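Tips from the workbench, August

**Can a machine pick up after you yet?**

Sheila Tindall wrote in from Sotport to ask whether she should hold off on her big toy-room cleanup and wait for a robot to do it. Don't wait, Sheila! But I love this question, and I've been reading up on it all month, so this page is mostly for you.

Putting small things into a tray is the chore to watch. It's dull, it comes around every single evening, and a pair of jaws can make a decent try at it, provided the toy is hard, holds its shape and isn't buried under six others. A little car is a great candidate. Socks and puzzle pieces are a lot tougher (they're tough on my fingers too).
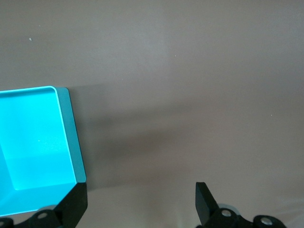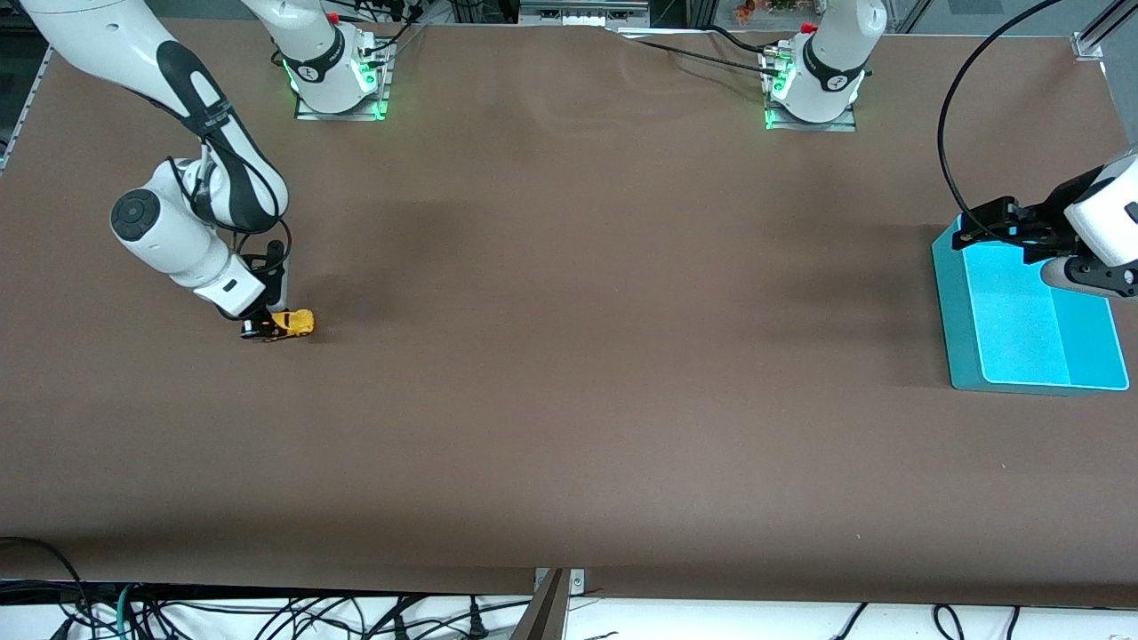

*Toy pickup practice: two arms, a cyan tray and, in the second picture, a yellow car.*

What gets me excited is how much of this works in a regular house today, with plain old hands:

- Use a shallow, open tray for the everyday toys. Lids slow everybody down, and deep bins turn into a pit.
- Pick a bright color that stands out from the floor or table. Kids find it faster, and so do I without my glasses.
- Clear a landing spot next to the tray before you start.
- Give the tray one home and leave it there. Mark the corners with 4 bits of masking tape.
- One kind of thing at a time. Cars first, then blocks, then whatever is left.

On the shop floor it's the same story. Sorting matching parts out of a tidy row is a fair job for a machine. Fishing one washer out of a coffee can full of mixed hardware is still yours and mine, and a magnet on a string helps a lot with that one!

Next month: getting wax out of a tablecloth.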